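In Praise of the Plain Gray Carpet

My mother kept house in Petamthorpe for most of her life, and she believed a floor should be noticed. There was red in the hall, gold in the dining room, and a pattern of ferns going up the stairs that I can still see when I close my eyes. I loved that house dearly, and I spent years trying to copy it. Then last November I had a dull gray carpet put down in the room where I do nearly everything, and I have been happier ever since.

I know how that sounds. Gray is what people choose when they can't agree, or when they are about to sell. The young man at Grimeck was kind about it, but he did walk me past the blues twice. The gray came to 238 dollars with the padding (the blue would have been quite a bit more), and I drove home feeling I had let my mother down a little. 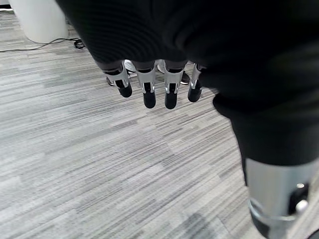 Stripes on a gray carpet, seen from above.

What I had forgotten is how much a floor has to put up with. We drop things on it, we sit on it to wrap presents, the dog goes round and round on it before she'll settle. A showy floor makes you careful. I remember being told to take my shoes off, to carry my juice with both hands, to please play somewhere else - and in a house that size there wasn't much of a somewhere else to go to!

I do think we ask too much of our rooms now. Every catalog that comes through my door wants the place to make a statement, and I have 142 square feet in there and not very much to state. I would like to read my book, and have my sister over for soup, and leave the puzzle out until it's finished, all 1000 pieces of it, even if that takes us to Easter.

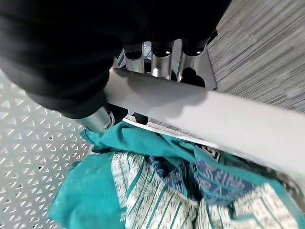

Silver joints and black fingertips, just above the fabric.

So if you are standing in a shop this winter with a gray sample in one hand and a lovely fern in the other, feeling guilty, please take the gray home and try it by the window for a day or two. My mother would have picked the fern, and I'd have helped her carry it.

February 2018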